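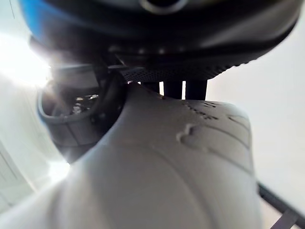

26th March

Notes on the route mapping work, for me and for Jericho.

Yesterday I finished reading the second group of interviews from the Trelovport shelter. All of them are with people who crossed the border on foot and later took the bus north. Most speak about the same river, but they give it 2 different names, so my first table was wrong. I corrected it this morning. The old version is still in the folder, please do not use it.

The problem of distance is still open. One man says he walked 20 kilometers in a day, with a child. I do not doubt him, but on our map the path between the two camps he names is much shorter. Maybe he counts the way back after the bridge was closed. I wrote to Blair Laing to ask if the interviewer remembers more.

Prices: the boat cost 300 dollars for a family in three of the accounts. In the others the price is missing, or it is given together with the food. I leave these cells blank and I do not guess. 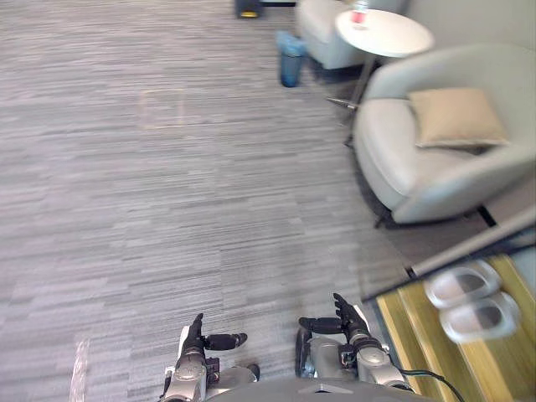

Jericho Evangelista thinks we should mark the places where people lost their documents. I agree, but the Semple form has no field for it. For now I put it in the comments column with the word PAPERS in capitals, so we can search it later.

Still to do:
Check the spelling of Primton in all files (I found it also with a "p" in the middle).
Ask for the Spanish audio of interview 14, the transcript stops before the part about the checkpoint.
Remove the first names from the shared copy before Blair sends it to anyone.

The border office changed its opening hours again in March, so the waiting times from the first group cannot be compared with the new ones. I keep them in separate sheets.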